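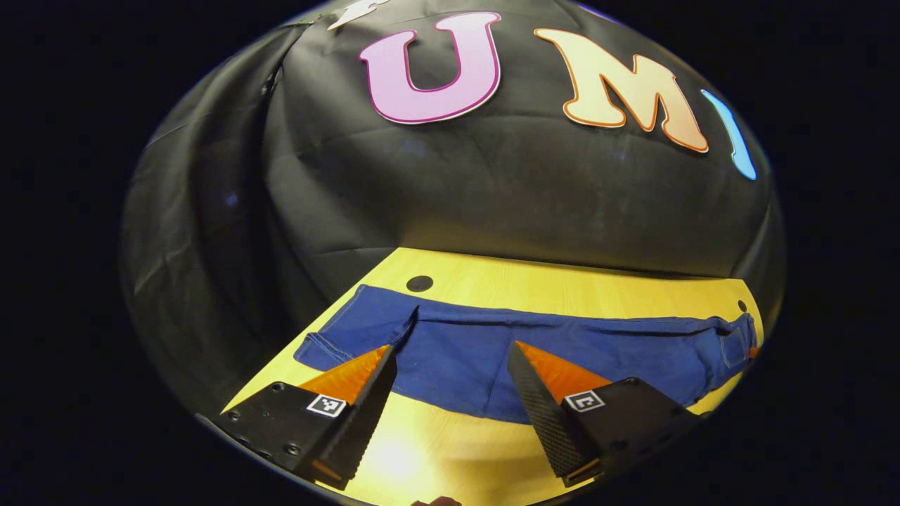

8.2 Preparing the folding station for visitors

Applies to the Trevo hand-held gripper during open days and booked demonstrations.

1. Hang the black backdrop behind the table. Check that the letters face the visitors.
2. Lay one pair of jeans across the table, folded lengthwise.
3. Inspect both fingers. The marker on each base block must be clean and uncovered.
4. Open the gripper fully and hold it with the fingertips at the near edge of the jeans.
5. Start recording, then begin the fold. Keep both markers in view – the finger opening is calculated from them.

Note: Limit each visitor turn to 20 seconds. Longer takes are rejected with code 203.

CAUTION: Keep fingers and loose sleeves clear of the gripper tips while closing.

For table lighting, see the Hestano room sheet.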